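The Film Task

Log, Stustlow site, shift two

06:10. Task 61 reassigned to me. Previous demonstrator, Garcia, transferred to cable work. Notes inherited: one page, mostly crossed out.

The task is to take a strip of clear film by its end, hold it level over white paper, and lay it flat without a fold. The policy trained on Garcia's data folds it every time. Prusum wants 20 clean demonstrations by the end of January.

06:45. Checked the jaws. Padding on the inner face is frayed. Left it alone. New padding grips harder, and the film creases.

07:30. First five attempts discarded. I was watching the film. Kwan-ho Yuen reviewed them at his desk and wrote one line: "Your wrist corrects before the film moves. It can't learn from what you expect."

He was right. I have handled film for 792 episodes on other tasks, and my hand no longer waits.

09:15. Tried slower. The strip sagged. Tried with my eyes on the rods instead of the film. Better. The hand began to respond to the pull and stopped guessing.

11:00. Episode kept. Yuen asked for the mid-carry view to be placed in the log.
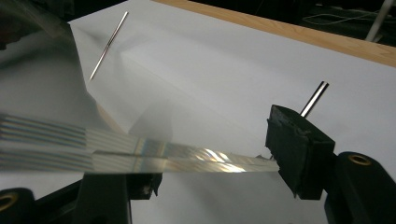
Log, Stustlow site, shift three

06:05. The policy ran overnight on the Gedik arm. Folded the strip four times, laid it flat once. I watched the replay of the good one.

Before lowering, the arm paused and dipped to the left. I have no reason for that motion. I looked through my own episodes and found it in all of them, a small dip, the way my father set down wallpaper.

06:40. Yuen asked whether to filter it out. I told him to leave it in.

06:50. Started the next episode.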